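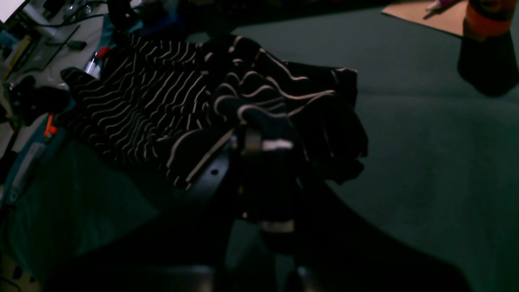

Every few months somebody tells me that household robots are nearly ready, and every few months I ask the same question: can it do the washing? I don't mean the machine with the drum, which has worked well enough for decades. I mean the part afterwards, with the sleeves.

So when Trinidad Cordero invited me to watch her compare two sets of gripper fingers for a trade body that would like some straight answers, I went along with low hopes and a notebook. Cordero has spent most of her working life testing other people's machinery. She has no stake in either maker. One set comes from Mirnik, whose leaflet promises "human-like handling of everyday fabrics". The other is from Trirnel, a smaller firm whose leaflet promises much the same in a nicer typeface.

Her test is dull by design. A garment goes on the table, two arms take hold of it, and they try to lift it, stretch it out and lay it flat. An operator steers from a short distance away. That last point matters more than the leaflets let on. When a firm shows you a film of a robot handling a jumper, ask who is doing the thinking. Often it is a person with good eyesight and a lot of patience.

Cordero's rule is 200 attempts for each set of fingers, spread over several garments, with no picking of the best ones afterwards. She started in September and is a long way from finished. She will not give me a success rate until the lot is done, and she was short with me when I asked twice.
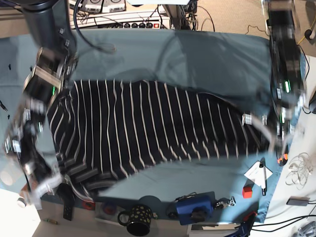

Arms at either end: a striped garment is stretched out across the table during Cordero's fabric trials.

Stripes, she says, are useful. On plain black cloth a camera sees very little, and a fold can vanish altogether. Thin pale lines show where the fabric bends, both to the software and to anyone watching the recordings. I put it to her that this makes the test easier than real life, where people own a great many plain black things. She agreed at once and wrote it down, and I was left feeling I had been helpful by accident.

What about the fingers themselves? The Mirnik set is firmer and closes harder, good news with denim and bad news with anything knitted. The Trirnel set gives a little as it closes. It is kinder to thin cloth and more inclined to let go of it. Neither, as far as I could tell, has much idea whether it is holding one layer or two. A person knows that without looking. These grippers have to be told, and the telling comes from the cameras.
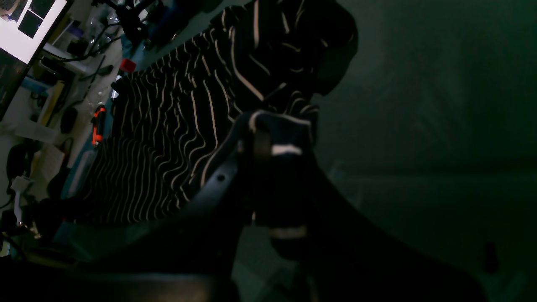
The wrist cameras are where I lost the last of my patience with the sales talk. Wattanapong, who make the controller, list 26 "ready-made skills" on their website, and a fair number of them depend on a clear view of the object from close up. Cloth seldom offers one. It rises, sags and gets in the way of itself, and a gripper that is doing its job properly tends to be sitting in the middle of the view.

Then there is the price. A pair of Trirnel fingers costs nearly 3,000 pounds, before you have bought an arm to put them on. Dudano, who run laundries for hotels and have been following the trials, told me they would want to see a full working week without a person at the controls before they spent anything. I think that is fair. I would ask for a month.

Cordero is less gloomy than I am. She points out that five years ago she would not have bothered running the test. Her full results are due next spring, dropped garments included, and both makers have agreed in writing not to see them first. Until then my jumpers will go on being folded by me – badly, but one layer at a time.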